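Why Do Bowls Go Inside Bowls?

Cupboards are small and families own too many dishes. Nobody plans this. It just happens, like socks.

Luckily, a bowl is mostly a hole with a wall around it, and you can park a smaller bowl in the hole. This is called nesting. Birds had the word first, but they haven't complained.

Plates are easier. They're nearly flat, so they stack — big ones at the bottom, please, unless you enjoy loud noises.

Try it at your table

1. Spread the dishes out on a cloth so you can see what you've got. 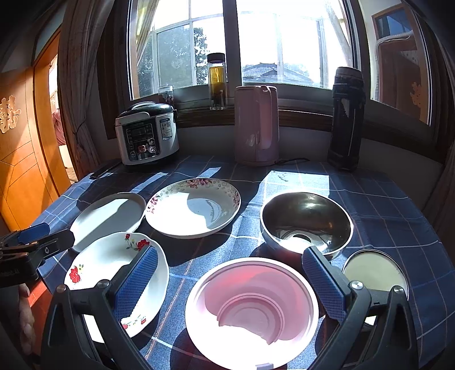

2. Put plates with plates and bowls with bowls. Lids go last, and leave the kettle alone.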